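Home Products Software Documentation Support Contact

Uvow Motion Coordinator
January — posted by Rosario Longo, Product Documentation

Uvow is the control and planning package supplied by Irach for stations in which two arms share one work area. It runs on an ordinary workstation beside the enclosure and handles calibration, path planning, grasp selection and logging from one project file.

Planning for both arms is carried out together. The planner treats the second arm, its cables and the enclosure walls as part of the same model, and checks each candidate path against all of them before it is released. Where the two paths would meet, one arm is held at a safe point until the other has cleared.

Specifications
Planning cycle: 70 ms
Control rate: 60 Hz
Stored workpiece profiles: 98
Joints per arm: up to 7
Interface: desktop application and command line

Perception

Flat workpieces are located by outline. The operator registers a board once, marks its edges on screen, and saves the profile. Uvow then estimates position and rotation at the start of each task, so a board may be set down at an angle. Patterned floors are supported; a background reference should be recorded with the enclosure empty of workpieces.

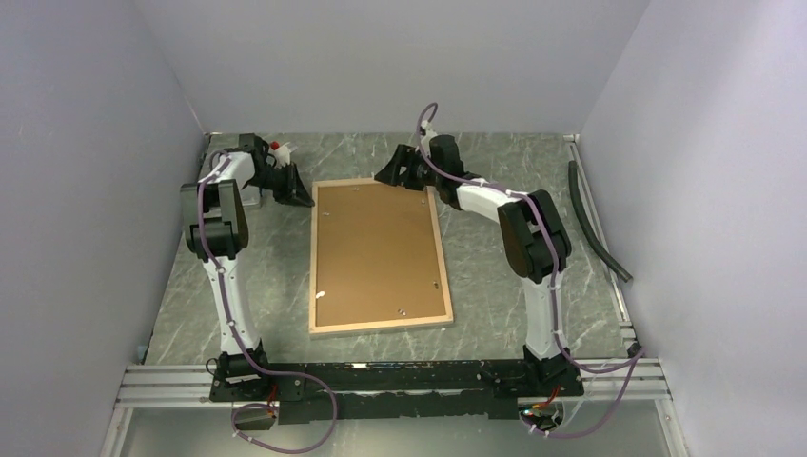

Grasp points may be assigned to either arm or left to the planner. For lifts that require both grippers, the software matches their approach and closing times and stops both arms if one reports a fault. Limits on speed and force are set per profile — they cannot be raised during a run.

Licensing

One license covers one station. Updates are included for the term of the license. Sites moving from the Damasceno controller may import existing joint limits and tool offsets, though workpiece profiles must be registered again. Technical inquiries should be directed to Gervásio Miranda, Applications Engineering.

Related items
Trakorwood Workpiece Profile Library
Uvow Log Viewer
Calibration Guide for Two-Arm Stations
Damasceno Import Tool: Release Notes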